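November progress note, Stullico home kitchen demos
To: Ute Kramer
From: Etornam Tetteh (with numbers from Jingyi)

Ute — short version first, since I know you're reading this before the call. Collection is on track, training is a bit behind, one budget question at the bottom.

**Where we are**

- Target for this phase: 1000 usable demos by hand. That one's met, Jingyi closed it out last week.
- Kitchens: all the Sornitz apartments done. Cai apartments started.
- Remote control demos: 118 recorded on the arm at Wirnon. Slower than we wrote in the plan. More below.
- First policy trained on the hand data, second one running now.

**Hand-held demos**

Going well. The two-gripper setup is much better than the single one we showed you in spring. People pick it up fast, ten minutes of practice and they're moving things between table and counter without thinking about it. Boyang wrote a one page guide for new collectors and it cut the questions down a lot. Main points in it: elbows loose, don't rush the close, start every take with both grippers open and in view of each other.

That last one matters for us because we line up the two streams from it. When it's skipped Jingyi has to do the alignment by hand and it eats an afternoon. We had 50 takes like that from the first Sornitz apartment. Fixed now, the recorder beeps if it doesn't see the opening pose.

Other problems this period, all small:

- Wrist strain. Yiran raised this and she's right. Max session is now shorter with a real break, and we swap who holds the grippers.
- Pads wearing down. We change them on a schedule instead of waiting until they slip.
- Bright windows. Exposure swings when the collector turns toward the light, and tracking gets jumpy for a second or two. Not fatal but we lose some takes. Yiran locks exposure at the start of each session, helps a lot.
- Shiny stuff. Metal lids, thermoses, glass cooktops. Tracking is ok, depth is bad. We're not using depth in the current model so parking this.

**Remote control demos**

This is the slow part. The plan said hand data for variety, teleop data for the final bit of precision on the real arm. Still think that's right. But the delay between the leader arm and the follower was worse than expected and operators were overcorrecting, so the early demos look nervous. Boyang rewrote the link in the middle of the month and it feels much better. We threw out the early ones and the 118 are all from after the fix.

Also found that operators who had done the hand-held sessions first were better at teleop. Small group, so don't quote me on it, but we now start everyone on the hand grippers.

**Training**

First policy: good at reaching and grasping, bad at letting go. It hovers. We think the demos had too many slow releases, people being careful with other people's dishes. Second run uses a trimmed set with the pauses cut out. Results should be in before the next note.

We ran 100 trials with the first policy on the bench at Wirnon, table to counter and back. Not putting the success rate in this note becuase half the trials were with the old camera mount and mixing the two would be misleading. Jingyi is rerunning with the new mount.

**Kitchens and clutter**

You asked last time if we should tidy the kitchens before recording. We talked it over and the answer is no, or very little. The bench at Wirnon is already clean, that's the whole problem with it. 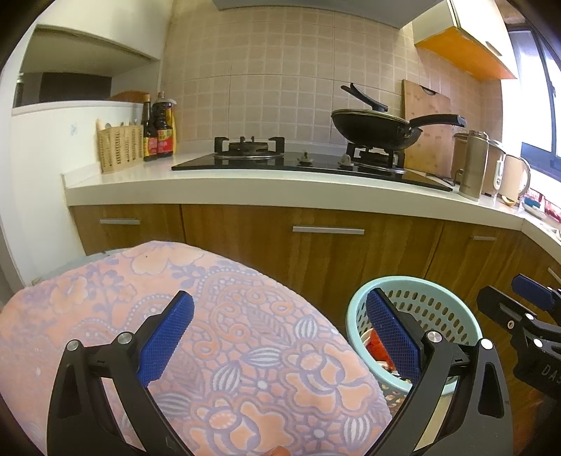

What we do instead is leave the bottles, kettles and pans where people keep them and only ask that nothing is cooking on the stove. Flame off, always, that's in the consent form too. Patterned tablecloths stay on. Early on we were taking them off because the first tracker got lost on them, but the new one copes and the policy needs to see them sooner or later.

Lidded pans are the next task family. Lift the lid, put it down, put it back. Yiran has tried it with one gripper steadying the handle and it's doable but the handle shapes are all over the place. We'll want more variety there than for cups.

**Next period**

- Finish the Cai apartments
- Lid task, pilot only
- Teleop up to 50 demos per week, Boyang thinks it's possible with two operators
- Release the trimmed dataset internally, with notes on what was cut

**The budget question**

We'd like to move the unspent travel line to a second pair of hand grippers plus spare pads. Right now if one side breaks the whole session stops, and it's happend twice. No change to the total. Need a yes by email so Jingyi can place the order, the supplier is slow.

Call me after 3 pm if anything's unclear, I'm at the bench in the mornings and won't hear the phone.

Etornam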